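Zotier opens maple board workshop in Flekville, adds free resurfacing for older boards

FLEKVILLE, 2018-11-01 - Zotier, a maker of wooden cutting boards, pastry boards and countertop inserts, has opened a second workshop in Flekville. The new site is on Fomel Street, in the building that used to house the Tetteh furniture works. It will handle all of the company's edge-grain boards, along with repairs and resurfacing for boards customers already own.

The company's first workshop will keep making end-grain blocks and custom countertop inserts. Until now both kinds of work shared one floor, and orders for large boards often waited behind countertop jobs. Splitting the work between two sites cuts the standard wait for a large board from five weeks to two.

The Fomel Street building has 586 square meters of floor space. About a third of it is used for drying and storing lumber. The rest holds the saws, the glue-up benches, the sanding room and a small front shop where customers can pick up orders and drop off boards for repair. The shop is on the ground floor and has a ramp from the parking lot.

How the boards are made

Zotier buys hard maple as rough lumber and lets it rest indoors before cutting. Each plank is checked for moisture before it goes to the saw. Planks that read too high go back on the rack.

The planks are then planed, cut to width and laid out side by side. Workers arrange them by hand before any glue is applied, turning each piece so that the grain runs the same way across the board. This makes the later planing easier and leaves a cleaner surface. Once the layout is settled, the edges are glued and the board is clamped overnight.

Maple varies in color, even within one tree. Planks cut near the center tend to be darker, and the outer wood can be close to cream. Zotier does not stain its boards to even this out. Customers who want a more uniform board can ask for selected planks when they order, at an added charge. Most boards are sold with the mix of tones left as it is.

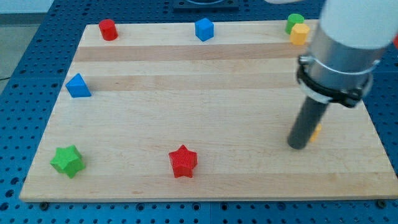 Sizes and finishes

Edge-grain boards from Flekville come in small, medium, large and pastry sizes. All four are made 30 millimeters thick, which leaves enough wood for several resurfacings over the life of the board. The pastry size has a wooden lip along one long side that hooks over the edge of a counter. The other sizes are flat on both faces and can be turned over.

Two finishes are offered. The standard finish is food-grade mineral oil, applied in several coats. The second is a blend of mineral oil and beeswax, which takes a little longer to apply and gives a softer sheen. Boards can also be ordered unfinished by customers who prefer to use their own oil. Zotier does not use varnish on any surface meant for cutting.

Juice grooves and hand grips can be added to the medium and large boards. Rubber feet are available, but a board with feet can only be used on one side, and the company suggests leaving them off unless the counter is very smooth.

Resurfacing and repairs

The resurfacing service began as a trial in August at the first workshop and now moves to Flekville for good. A worn board is planed or sanded on both faces, its edges are eased and it is oiled again. Shallow knife marks, stains and light scorching usually come out. Deep burns may not.

Any board bought from Zotier more than five years ago can be resurfaced once at no charge. A receipt is not needed if the maker's stamp can still be read on the edge. Newer Zotier boards and boards from other makers are accepted for a fee, which is quoted at the counter after the board has been looked over.

Split glue lines can be repaired in most cases. The board is cut apart along the failed joint, the edges are cleaned up, and the pieces are glued back together. The finished board comes back slightly narrower than it was. Boards with cracks running through the planks themselves are usually not worth repairing, and staff will say so before any work is charged.

Customers are asked to bring boards in clean and dry. Boards that have been through a dishwasher should be left standing on edge for several days before they are dropped off - moisture trapped inside can open the joints again after the work is done.

Care advice in the front shop

A printed care sheet is handed out with every board and is free to anyone who stops in. It covers washing, drying and oiling, and has a short section on removing onion and garlic smells with coarse salt and lemon. The shop also sells mineral oil, board wax and flat scrapers.

New boards should be oiled once a week for the first month, then whenever the surface starts to look dull. After washing, they should be stood on edge so that air reaches both faces. A board left flat on a damp counter will dry unevenly and may cup.

Offcuts

Short maple pieces left over from cutting are bagged and sold at the front shop for craft use and for smoking food. The bags contain only bare, unglued wood. Schools in Flekville can ask for larger offcuts for woodworking classes at no cost and should contact the workshop ahead of time to arrange pickup.

About Zotier

Zotier makes boards, blocks and countertop inserts from North American hardwoods. Its products are sold directly from its workshops and through independent kitchen stores. Orders for edge-grain boards can be placed at the Fomel Street shop or by mail. Press questions and requests for product samples should be sent to the Zotier press desk at the Flekville workshop.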